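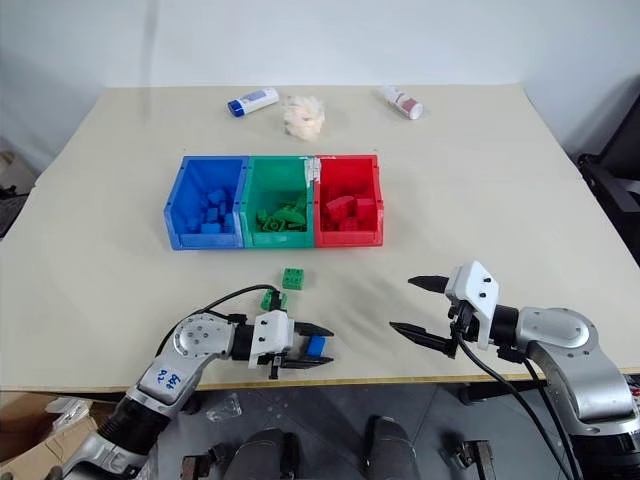

Jun 13, 2022

So I've given up sugar in my tea. I know that's a strange way to start a post about moving house but the two are connected in my head, since the sugar went missing in the move and by the time I found it (in with the bike pump and a single gumboot) I'd got used to going without. Anyway, we're in! We've been in since March, if you want to be picky, but I've only just started feeling like I live here and I finally have a chair at a desk with a window, so you're getting a proper blog post for the first time in ages.

For those who missed the earlier whingeing, we've gone from a three-bedroom rental with a double garage to a two-bedroom unit with a storage cage. The cage is in the basement carpark and it's the size of a generous fridge box. I measured the old garage before we left, for reasons I can't remember now, and then I measured the cage and had to go and sit in the car for a bit.

The quote from the removalists was the first shock. Galanis wanted $1,456 and I laughed at the bloke on the phone, then rang two others and rang Galanis back with my tail between my legs. They were great, to be fair. Two very quick men and a truck with a tail lift, and they got the couch up the stairwell on its end with a sort of pirouette at the landing that I'd happily pay to see again. They did charge extra for the piano stool. We don't have a piano. It's a long story and mostly about my aunt.

What I really wanted to write about was the getting rid of stuff, which took far longer than the moving. I started in the garage, thinking it'd be the easy bit, and it was the worst room by miles. Camping gear for a family of six (we are three). A fondue set. Four eskies, one with its lid missing. I'd read all the advice about touching each thing once and making a decision, and I can report that I touched the fondue set on five separate afternoons and it's now in the kitchen above the oven.

The local buy-swap-sell group was an education. I put the old dining table up for $169 and had eleven messages in the first hour, every one of them asking if it was still available, and then silence. One woman wanted to know if I'd deliver it to the coast. A man offered me a kayak for it. I don't want a kayak, I have a cage the size of a fridge box! In the end it went to a young couple who turned up in a hatchback and took the legs off in the driveway with their own Allen key, and I was so pleased with them that I threw in the chairs.

Clothes I was ruthless about. Books I was hopeless about. I did a big cull, felt marvellous, and then went out to the boot at nine o'clock at night in my dressing gown and brought half of them back in. The rest went to the op shop, and I've since bought one of them back because I'd forgotten I'd owned it until I was on page forty and recognised my own coffee ring.

The kitchen has turned out better than I expected. It's a galley, so you can stand in one spot and reach everything, and I've decided I like that. I used to walk a fair distance for a wooden spoon. We did need somewhere for the pantry stuff to go, so I went a bit mad and ordered a Cudov shelving unit for $499, and it took me and my daughter a whole weekend to put together and there was one bolt left over. It's in a saucer on the windowsill. Every so often one of us gives the unit a shove to see what happens, and so far it just stands there, so I reckon we're fine.

The tubs on it are Plastum ones, the clear kind with the clip lids, and if you're buying any I'd say get the medium and ignore the big ones. The big ones look like a bargain until you fill one with tins and try to get it down off a shelf over your head. I've got flour in one, pasta in another, and a third that was meant to be baking things and has become where we put batteries, birthday candles and takeaway soy sauce. I've made my peace with it. My mum had a drawer like that and so did hers.

Neighbours! I should say something about the neighbours. The unit underneath has a cockatiel that does the microwave beep, and it's so good that I got up twice during dinner the first week to check ours. The people across the landing left a lemon slice on the mat with a note and no name on it, so I had to return the plate by knocking on doors with it like a very slow detective. It was a good slice too, with the biscuit base and heaps of coconut. I asked for the recipe and got told it was off the back of the condensed milk.

Things I miss: the clothesline, a proper Hills hoist, where now I've got a folding airer on a balcony that gets the sun until lunchtime if I'm lucky. The mandarin tree, which will be loaded right about now, and I'm trying not to think about who's eating them. Being able to leave a job half done on the garage floor and shut the roller door on it. Things I don't miss: mowing. Gutters. The tap in the laundry that screamed.

It's cold this week, properly cold, and this place holds the heat in a way the old one never did. I had the oven on for a tray of pumpkin last night and we were all in T-shirts by the time the news came on. The power bill hasn't come yet but I've got high hopes for it. The last winter one at the old place went on the fridge under a magnet as a warning to everybody.

There are still 13 boxes in the cage that I haven't opened. I've been telling myself that if we haven't needed what's in them by now then they could go straight to the tip, and then yesterday I wanted the slow cooker and it wasn't anywhere upstairs. So that's tomorrow sorted. I'll take the torch, because the carpark light's on a timer and it goes off while you've got your head in a box, and if I find the other gumboot I'll let you know.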